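Search tips, how-tos, tools Go

Teaching a two-arm robot kitchen jobs: quick tips

Print this page | E-mail to a friend
2 comments | 400 shares

Notes from the sim kitchen, typed fast. We drive by remote control in Kesico, practice counter first, real one later. Most of this works on either.

Before you start
- Pick one job. "Put the red fruit on the tray." Not "tidy up."
- Say it out loud, then do exactly that and stop.
- Both arms up to the counter before you hit record. Nobody needs a minute of you driving in.
- Clear a path for the elbow. Door panels are the worst, you watch the hand and forget the rest of the arm.
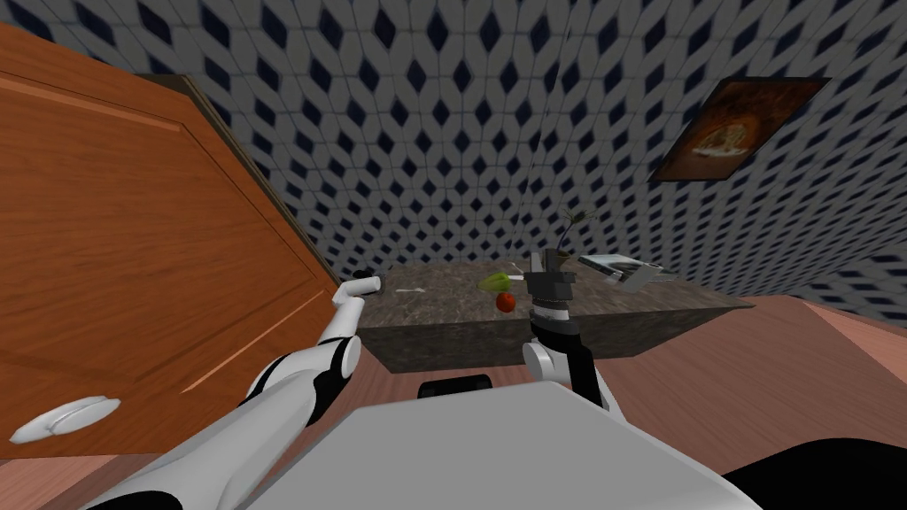
Small round things roll. Come down from above, slow, fingers wide, close late. If you bump it, keep going and fix it on the same take. A messy save teaches more than a perfect grab, at least it did for us on the Nasstead counter.

Spoons and other thin stuff: grab the middle, not the end. Tip the wrist a little first. Trays go by the rim.

Idle arm: park it and leave it alone. A wobbling spare hand gets learned too. Ask me how I know.

How many takes? Around 900 for our fruit job, and the first bunch were junk. Move things a bit between takes or it just memorizes the spot.

Using the wrist view
Easy to get lost in there, especially with busy tile. Pick one corner of the room and keep it in the same place between the fingers while you turn. Small turns. Stop, look, turn agian.
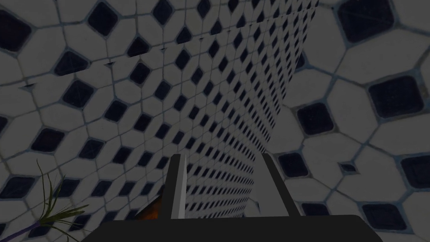
Check the fingers are open before you move in, every time. If you can't see what you're after, back off and find it in the wide view. Don't poke about hoping.

Rest your forearms on somthing. The Sturkmont hand controls are heavy and your grip goes shaky long before you notice. Short sets, then swap drivers.

Toss any take where you paused to think. Long freezes come back as long freezes.

Name files as you go. Job, counter, take number. Later never happens.

Updated 4 August 2025

Print | E-mail | Comments (2)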